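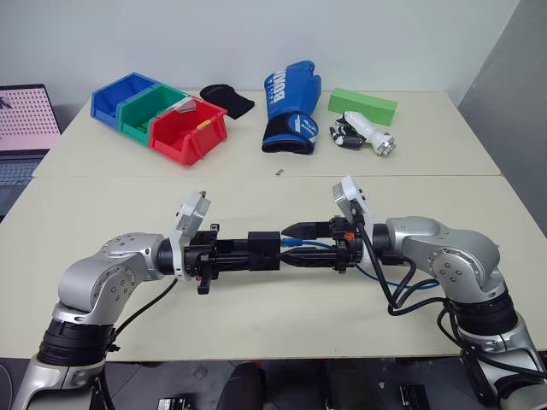
Xiuying Tan wanted to know before anything else whether the bench would set the pace for the people sorting beside it, and asked that the answer be put in writing. The answer is no. The Meketti two-arm bench works at the rate its attendant selects, and the attendant may hold it at any point in a cycle without entering a reason.

Meketti Two-Arm Bench
Supplied and serviced by Clidarent

The Meketti is intended for returns rooms, repair counters and small assembly areas where mixed goods are handled on an ordinary work table. Two arms are mounted at the front edge, each with a gripper and a wrist camera. Tasks suited to the bench include handling cables and connectors, passing parts from one gripper to the other, and sorting small items into colour-coded bins.

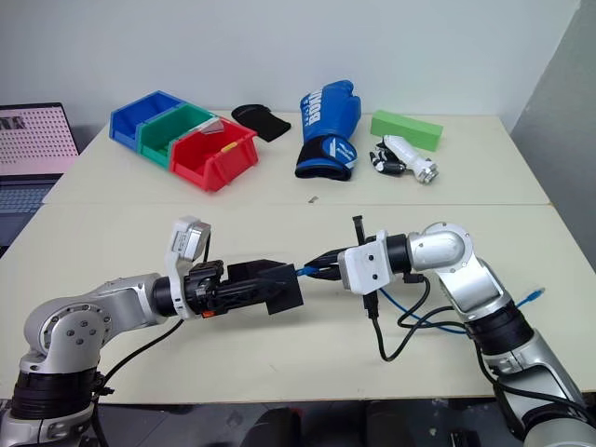
Tasks of this type have customarily been done by hand, often by one employee for the greater part of a shift. At the Nowicki returns centre, where 2 benches entered service in December, staff formerly assigned to connector work now divide their time between inspection, customer enquiries and bench attendance. Positions were reclassified following consultation with employees, and attendance is paid at the inspection rate.

Clidarent recommends that employers settle the following before delivery:

Who may stop and restart the bench on each shift
How attendance hours are recorded
Where manual work continues, and at what staffing level

Training
Each bench is supplied with 32 hours of on-site instruction, to be taken in paid time. No programming background is required. Attendants learn to set up a task, clear a dropped part and complete the fault log - the last of these is reviewed with Clidarent at every service visit.

Servicing
Gripper fingers are inspected after every 1000 cycles. Replacement sets are ordered under catalogue number 2074. Benches fitted with the Amum bin controller require a separate service agreement.

Page revised June 26, 2021. Enquiries regarding lease terms should be directed to the Clidarent equipment desk.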